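3.2 Student sessions and task setup

The study ran inside an elective course on robot manipulation at Clusholm. Students worked in teams of four and shared one two-armed platform, which meant that most of the programming was done away with from the robot and checked during booked slots. Each slot lasted 58 minutes. Teams could split the time as they liked, but they had to leave the table clear for the next group.

The main exercise used two tangerines and one shallow plate on a white table. Fruit was chosen over blocks after discussion with the course instructor, Abdelkrim Benkirane. Blocks have flat sides, and students in the earlier version of the course had written grasps that worked only on flat sides. A tangerine forces a team to decide how far the fingers should open, which way the thumb should point and how hard to close. The left hand was assigned to the plate area and the right hand to the fruit on the table (Figure 4). 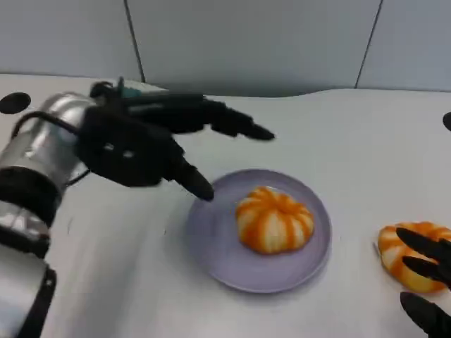
Figure 4. Both hands during the two-tangerine exercise. One tangerine is on the plate and the other is on the table beside the right hand.

Teams were free to pick their own order of movements. The team of Villads Þorgeirsson and Peter Halás moved one arm at a time and kept the other still. Their program was slow but easy to debug, and their notes from it were the clearest we received. The team led by Hafþór Hauksdóttir ran both arms together from the start. They spent most of their first slot on the approach height of the left hand, which had to come in over the rim without touching the plate.

We asked every team to keep a written log of failed attempts, with the joint values and a guess at the cause. The logs varied a lot. Some held a full page per attempt – others had a single line such as "thumb too low again." Bent Sveinbjörnsson read all of them and sorted the entries by cause: approach, finger shape, grip force or timing between the arms. Entries that gave no cause were kept in a separate group and are not used in Section 4.

No grade was tied to the success of the grasp itself. Teams were graded on the log and on a short talk at the end of April.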